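Cahier d'atelier – plateau Vergate
20 janvier 2025

Reprise du cahier après la diffusion de l'épisode pilote. Notes pour la suite, à relire avant de toucher à la régie.

Contexte pour ceux qui n'étaient pas là : émission en direct sur le web, deux intervenants sur place, un invité à distance, discussion écrite ouverte en parallèle. Mélange vidéo sur le poste Nundex, retour invité par la liaison Sumero, enregistrement de secours sur disque externe. Durée prévue cinquante minutes, durée réelle 93 minutes.

1. Décalage son/image

Le son du plateau arrive en avance sur l'image dans le flux diffusé. Pas de décalage dans l'enregistrement de secours, donc le problème se situe après le mélangeur. Mesure au clap, prise trois fois de suite : 200 ms d'avance, stable d'une mesure à l'autre. Rien à voir avec la dérive lente qu'on avait en avril, qui augmentait avec le temps et venait de deux horloges différentes (48 kHz d'un côté, 44,1 de l'autre).

Retard fixe ajouté sur la sortie programme. Nouvelle mesure : labiales correctes à l'œil, clap sur la bonne image. À noter que le retard ne doit pas être appliqué au retour casque. Première tentative faite sur le bus principal, les deux micros revenaient en écho dans les oreilles et il était impossible de parler normalement. Le réglage est maintenant sur la sortie seule, enregistré sous « prog_retard ».

Question ouverte : le retard est-il toujours le même après un redémarrage complet du poste ? Vérifié une seule fois. À refaire à froid.

2. Débit montant

Flux principal réglé à 4000 kbit/s. Pas de perte d'images pendant la première demi-heure, puis deux trous courts. Le journal de l'encodeur montre que la file d'attente se remplit au moment où l'autre poste lance sa synchronisation de fichiers. Synchronisation désormais coupée à la main avant chaque direct. Solution sale, mais elle marche tant qu'on y pense. Ligne ajoutée à la liste de lancement.

Essai avec le débit adaptatif : abandonné. L'encodeur descend vite et remonte très lentement, l'image reste molle pendant plusieurs minutes après un simple accroc. Débit constant conservé.

Le flux de repli (définition inférieure) n'a pas été testé en conditions réelles. Le passage de l'un à l'autre coupe le lecteur embarqué dans la page et le spectateur doit recharger. Voir si le lecteur accepte une liste de sources au lieu d'une adresse unique.

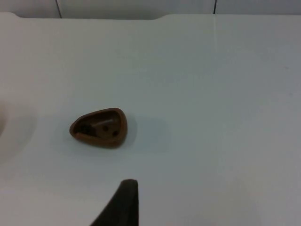 3. Invité à distance

Liaison Sumero correcte en image, médiocre en son. L'annulation d'écho mange les fins de phrase dès que quelqu'un parle sur le plateau. Désactivée pendant la répétition : son nettement meilleur, mais il faut alors un casque côté invité. À imposer dans le message de préparation, en première ligne, avec la consigne de connexion filaire.

Retour invité en mix-minus, vérifié avant l'antenne. L'erreur de la répétition venait d'un envoi resté actif sur la piste 4. Ne plus utiliser le modèle de session « invité_v2 », qui contient toujours cet envoi. Le bon s'appelle « invité_v3 ».

Délai aller-retour gênant pour les échanges rapides. On n'y peut pas grand-chose. Côté conduite, laisser un temps après chaque question et éviter les relances courtes du type « oui, et donc ? », qui tombent systématiquement sur la reprise de parole de l'invité.

4. Discussion en direct

L'affichage des messages à l'écran passe par le module Buckley. Il recharge la liste complète à chaque nouveau message, d'où le clignotement que plusieurs spectateurs ont signalé. Modifié pour n'ajouter que les messages nouveaux. Testé avec une rafale de 200 messages rejoués depuis le journal : plus de clignotement, charge processeur en baisse. La liste n'est en revanche jamais purgée. Sur une émission longue, il faudra borner l'historique.

Filtre : les liens sont bloqués, les adresses tronquées passent encore. Expression régulière à revoir. La modération manuelle reste nécessaire pour tout ce qui va à l'antenne, avec validation message par message. Le raccourci clavier de validation est le même que celui du changement de plan quand la fenêtre du mélangeur a le focus. C'est l'origine des deux coupes inexpliquées vers le plan large au milieu de l'entretien. Raccourci déplacé sur F9.

5. Fichiers et mise en ligne

Épisode enregistré en un seul fichier. Si le poste tombe pendant l'écriture, tout est perdu. Passage en segments de 12 minutes, assemblés ensuite sans réencodage. Assemblage vérifié : pas de saut visible aux jonctions, un très léger clic audio sur la deuxième, audible au casque seulement. Probablement une trame audio incomplète en fin de segment. Toléré pour l'instant.

Version podcast : niveau intégré ramené à -16 LUFS, crêtes limitées à -1 dB. La voix de l'invité reste plus basse que les autres malgré la compression. Il faut traiter piste par piste avant le mixage, donc conserver les pistes séparées. L'option était décochée pour le pilote, elle est cochée dans le nouveau profil.

Le fil RSS a publié l'épisode deux fois. Cause : l'identifiant d'entrée était construit à partir du titre, et le titre a été corrigé après mise en ligne (faute d'accord). Identifiant désormais fixe, tiré au moment de la création. Les abonnés qui ont reçu le doublon le garderont, sauf suppression de leur côté.

Chapitres : insérés à la main dans le fichier. Lus par deux applications sur les trois essayées. La troisième ignore tout ce qui suit le premier chapitre – encodage des caractères soupçonné, le deuxième titre contient une apostrophe courbe. À essayer avec une apostrophe droite.

6. Reste à faire

– mesure du retard après démarrage à froid
– expression régulière des liens tronqués
– bornage de l'historique dans Buckley
– message de préparation invité : casque, filaire, test la veille
– bascule vers le flux de repli sans rechargement de la page
– suppression du modèle « invité_v2 » sur les deux postes
– disque externe : place restante à contrôler avant la prochaine prise, les pistes séparées pèsent nettement plus lourd

Profil complet de la régie exporté dans le dossier partagé Vergate, sous-dossier « profils ». L'ancien est conservé à côté avec le suffixe « pilote ». Ne pas l'écraser avant la mesure à froid.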